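Sitting Comfortably: How Long Do Students Stay in a Reading Room Seat, and Why Do They Leave?

Project report, second-year Environment and Behaviour module
Parvathi Raju and Sizwe Steyn
Supervisor: Nandi Moodley
November 2024

Background

We both do most of our reading in the Stondau Library, and we both have a favourite seat there. Parvathi's is a hard chair at the long tables on the ground floor. Sizwe's is anything with arms and a back he can sink into. We had been arguing about which was better for getting work done since first year, so when the module asked us to pick an everyday behaviour and study it properly, the choice was made in one short walk across the courtyard.

There is plenty of writing on office chairs and posture, and a fair amount on how school classrooms are laid out. We found much less on the places where students sit by choice, for as long as they like, with no timetable telling them to get up. A reading room is a lovely setting for this sort of study! People arrive alone or in pairs, they pick a seat from whatever is left, and sooner or later they go. All of that can be seen without bothering anyone.

We wanted to answer three questions. Does the type of seat affect how long a person stays? Do people in soft seats do different work from people in hard ones? And when people leave, do they say it was the seat that made them go?

The building

Stondau has two floors open to students. The ground floor is the older part and has the long tables, which everyone calls the benches although each place has its own chair. Upstairs is the Du Plessis Room, which was refitted a few years ago and has a mixture of armchairs, low tables and high stools along the window. The Du Plessis Room is carpeted and quieter than you would expect from the number of people in it. The ground floor echoes. A dropped pen down there can be heard from the issue desk.

We left out the group study rooms because they have to be booked, and a booking decides when you leave. We also left out the café corner.

Method

We used two methods, observation and a short questionnaire. We watched for 14 sessions in October, each lasting three hours, half of them in the morning and half in the afternoon. One of us sat upstairs and the other down, and we swapped floors every session so that any difference in how we recorded things would even out. Before the first real session we did a practice one together on the same floor and compared sheets. They were not as alike as we had hoped. Sizwe had been treating a trip to the printer as leaving, and Parvathi had not. After that we agreed that a person had left only when their belongings went too.

For each sitter we wrote down the seat type (bench chair, armchair or stool), the time they sat down, the time they left, and the main thing they were doing: reading on paper, working on a laptop, writing by hand, or something else. We did not record names, age or gender. If somebody was already seated when we started, or still seated when we finished, we noted them but kept them out of the length-of-stay results. We ended up with 191 complete sittings.

The questionnaire was a half sheet of card left in a box by the exit with a pencil on a string. It asked which kind of seat the person had used, why they had chosen it, and why they were going. We wrote the second and third as open questions. Ah-rin Kang in the year above had done a survey with tick boxes and warned us that people tick the first box that is nearly true, so we gave them a blank line and let them write what they wanted. It made the sorting much slower and the answers far better.

Ethical approval came through the department's light-touch form. A notice on each floor explained what we were doing and how to ask for your sitting to be left out. Two people asked, and we removed them.

What we found: length of stay

The armchairs surprised us. We had both expected them to hold people longest, and Sizwe had been quite loud about it. In fact the longest stays were at the benches. Armchair stays were more mixed than any other kind, with a cluster of very short sittings, often between lectures, and a second cluster of long ones in the afternoon. Taking a single average hides this completely, and we are very glad we drew the histogram before writing anything down.

Stools were the shortest across the board. People perched, checked something on a laptop and went. On the window side in the afternoon the low sun came straight into people's eyes, so we can't say it was all down to the stool.

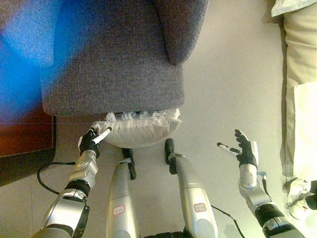
Figure 1. Grey upholstered armchair with a padded, rounded back.

The long armchair sittings had one thing in common, which was paper. People reading a book or a printed article in an armchair stayed nearly as long as people at the benches. People with a laptop in an armchair mostly did not. They balanced it on their knees, then on the arm, then shifted round sideways, and then they either gave up or moved to a table. Once we had spotted this pattern we kept seeing it, and had to be strict with ourselves about recording only what was on the sheet — it is very tempting to tell a story about a person's afternoon from the way they fold up a charger.

What we found: type of work

At the benches, laptop work and handwriting made up nearly everything. Reading on paper was the main use of the armchairs. The stools were almost entirely laptops. None of this will shock anyone who has been in a library, but it matters for the first question, as it means seat type and type of work are tangled together. A person who plans to write for two hours picks a bench, so the bench gets the credit for a long stay that was already on its way.

We tried to pull the two apart by comparing only people who were reading on paper. Within that group the gap between benches and armchairs became small, and with the numbers we have we would not want to claim there is one. Thirumalai Namboodiri, who runs the statistics drop-in, helped us choose a rank test suited to lopsided data and was very patient about our first attempt, which had the columns the wrong way round.

What we found: reasons for leaving

This was our favourite part. Most cards gave a reason that had nothing to do with the seat: a lecture, a bus, a friend, lunch. Hunger came up on both floors and at all times of day. Some of the answers we enjoyed most:

"Finished the chapter and did not want to start the next one."

"My flatmate has the key."

"Cold by the window, otherwise would have stayed till close."

"Back hurts but also bored."

When the seat was mentioned, the complaints differed by type. Bench users wrote about hardness and about the chair legs scraping. Stool users wrote about having nowhere for their feet. Armchair users hardly ever complained of discomfort, but several said they were getting sleepy, and one said that she had been asleep. A few also wrote that there was nowhere to put a drink or a notebook.

The reasons for choosing a seat were less varied than we expected. On both floors the commonest answer was a version of "it was free", followed by being near a plug socket. Comfort came third. We had built a whole project around comfort, so this was humbling and also rather useful to know.

Limits of the study

We only covered October, which is before the deadlines pile up. The same room in exam season might look completely different. We did not watch in the evening. The questionnaire was filled in by people who had time to stop at a box, so anyone rushing for a bus is under-represented except for the one who wrote "bus!!" and left the pencil on the floor.

We also could not tell regular users from first-time ones, and habit may matter more than anything we measured. Parvathi sat in the same chair for years before this project without ever asking herself whether it was comfortable. (It isn't.)

Suggestions for the library

We were asked to finish with practical ideas. From what we saw, small side tables next to the armchairs would help the people who read and take notes, and would be cheaper than new seating. Felt pads on the ground floor chair legs would deal with the complaint we read most often from that floor. More sockets near the armchairs might bring in laptop users, but we are not sure that would be a good thing, given how awkward they looked working there. A blind on the window side would give the stools a fairer chance.

We have sent a one-page version of these to the library and have been invited to come and talk it through.

What we would do next

We would like to repeat the sessions in the evening and again near the end of term, using the same sheet so that the results can be put side by side. We would add one line to the card asking whether the person usually sits in that spot. We would also like to try the method in the Lirkusora building, where the reading area has only one kind of chair, and any difference in length of stay there would have to come from something else.

Thanks to Nandi Moodley for supervising and for reading two drafts, to Ah-rin Kang and Thirumalai Namboodiri for their help, and to everyone who filled in a card. The blank observation sheet and the wording of the questionnaire are in Appendices A and B.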